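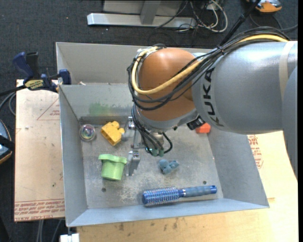

The Vonside toy and housewares swap is back this September, and I stopped by on Monday to see what folks have been dropping off. If you've never been, it's the easiest cleanout you'll ever do — you bring things your family is done with, and you go home with something somebody else is done with (my kitchen drawers would like a word with me about this). It's a real mix again this year. I spotted a green cup, a yellow toy, a brush and a clear ball with pink and green shimmer in it, all sharing one scuffed metal bin, and I'll admit the ball is the one I wanted to take home!

Lempi Lehtinen, who started the swap in Pudemville before it moved over to Vonside, told me they've taken in 100 items so far and have room for plenty more. "Cups always go first," she said. "Then balls. I can't keep a ball in here past lunch."

Drop-off runs through the end of the month at the old Purstead store on Ortuño Street, and the doors open at 2 p.m. Please rinse anything that's been near food, and leave the big furniture at home — there's no way to get it up the steps. The swap itself is on the 24th. I'll be the one near the front with a tote bag that's already too full, so come say hi.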